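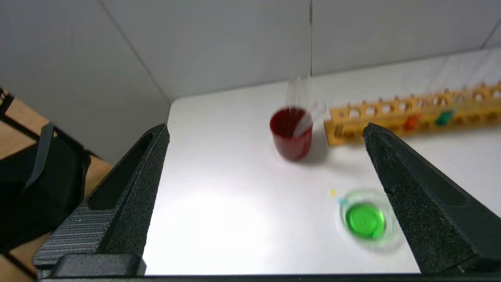 Does the robot know it's holding glass, Armelle Marty wanted to know, or does it squeeze everything the same? Great question! Ours hasn't a clue what glass is. A robot only knows the numbers we give it, and one of those numbers says how far to close its two fingers. Too far and — crunch! So on our build at the Ruddock shed we practise slowly, with test tubes, a wooden rack and a red cup.

Think about how you pick up a pencil. You look, you reach, you pinch, and you feel when it's snug. A robot has to be told every bit of that, in order. The little camera near its fingers does the looking (it rides along with the hand, so it sees what the fingers are up to). 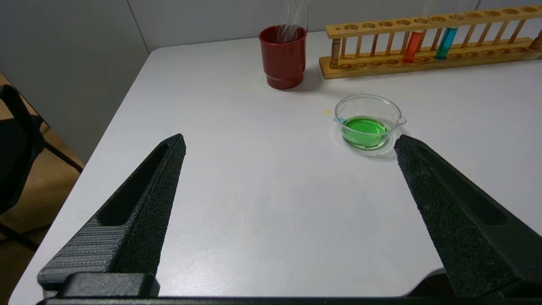 Then comes letting go, my favourite bit. Open the fingers too early and the tube drops. I got that wrong 7 times in March, mum!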